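Frequently Asked Questions: Assignments, Receiverships and Creditor Claims
Nimlow Claims Administration
Last revised 24/01/2019

What does Nimlow do in an assignment for the benefit of creditors?

Nimlow acts as claims agent. The assignee holds legal title to the assigned property and decides how it is sold. We mail the notices, keep the claims register, and issue distribution checks on the assignee's written instruction. We do not represent any creditor and cannot give legal advice.

How is an assignment different from a bankruptcy case?

An assignment is made under state law by a contract between the company (the assignor) and the assignee. In some states a court supervises the process; in others no court filing is needed. There is no automatic stay of the kind that applies in a bankruptcy case. A creditor with a pending lawsuit may be able to continue it, although a judgment obtained after the assignment date will not usually attach to property already transferred.

Who is the assignee in the Drelletti matter?

Ferhat Ersoy. All questions on asset sales, leases and the return of consigned goods should be sent to his office in writing. Questions on the claims register should be sent to Nimlow.

I received a notice but I do not believe I am owed anything. What should I do?

Nothing is required. The mailing list is taken from the assignor's books and includes vendors with zero balances, former landlords and taxing authorities. Receipt of a notice does not mean that a debt is admitted or that a claim has been allowed.

How do I file a claim?

Complete the claim form enclosed with your notice, sign it, and return it with copies of supporting documents. Invoices, account statements, signed purchase orders and notes are acceptable. Do not send originals. If the supporting documents run to more than 300 pages, send a summary and state that the full set is available on request.

Claims must be received by the bar date printed on the notice. A postmark is not enough. Faxed claims are not accepted.
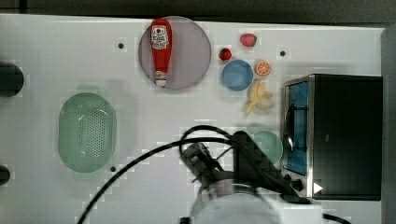
A claim that is missing a signature or an amount will be returned once for correction. The corrected form must still arrive by the bar date. Amounts should be stated in US dollars as of the assignment date, with interest shown on a separate line.

Can I amend a claim?

Yes, before the bar date, for any reason. After the bar date an amendment may reduce the amount or correct a clerical error. An amendment that raises the amount or adds a new basis for payment is treated as a late claim.

In what order are claims paid?

The order is set by the law of the state and varies. In the matters we currently administer there are 4 classes:

Class 1: costs of administration, including the fees of the assignee and his professionals
Class 2: wages and benefits, up to the statutory limit
Class 3: taxes entitled to priority
Class 4: general unsecured claims

Secured creditors are paid from their collateral and stand outside these classes. Any shortfall is a Class 4 claim. No payment is made to a class until the class ahead of it has been paid in full or a reserve has been set aside.

What happens if my claim is disputed?

You will receive a written objection stating the grounds and the amount, if any, that the assignee is prepared to allow. The response deadline is given in the objection. If no response is received, the claim is fixed at the amount stated.

I bought or sold a claim. Whose name goes on the check?

The holder shown on the register on the record date. Transfers must be documented with a signed notice from both parties. In the Kocabaş receivership, transfer notices go to the receiver, Eugeniusz Szewczyk, with a copy to Nimlow.

When will distributions be made?

Drelletti: no date has been set. Kocabaş: an interim distribution is planned for August, subject to court approval. Sarkari: the final distribution has been made and the register is closed. Checks not cashed within the period printed on their face are void, and requests for a replacement must be made in writing by the registered holder.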